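Claluveo room set, data card
Maintained by Theano Triantafyllou and Markos Spanos

What it holds: 1063 simulated runs of a gripper working toward objects left on a floor. Meng paid for it. The plan at Praten is to hand evening pickup to a machine, and the pitch says staff get "freed up." For what, the pitch doesn't say.

Known gaps: no people in any run, no clutter, no one in a hurry. Success rates in here say little about a real shift. Please don't quote them in staffing talks.

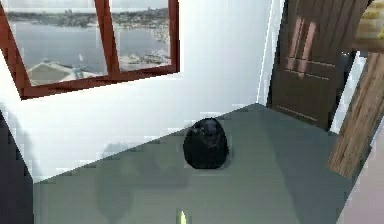

Stavros Vlachopoulos read the draft and thinks the card is too gloomy: his back hurts, he'd gladly stop bending down all night, and he wants to know who gets called when the thing jams at 3 a.m.

Open issue. No owner yet.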